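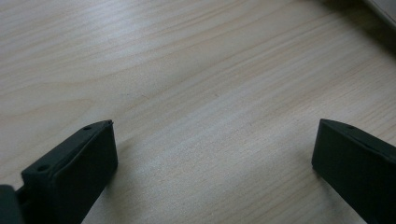 Monday, bench top, second coat

Went over the whole top with 200 grit before lunch and got the second coat of Trurcombe oil on by 2. I love this grain! Long darker streaks running on the diagonal, bunching up into tight bands and then opening out again, and those wavier darker bits near the middle are my favorite part of the whole job. No stains or scratches that I can find.

Maricica wants the same finish on the Surnis shelves (yes please). Kipchumba, can you order another can?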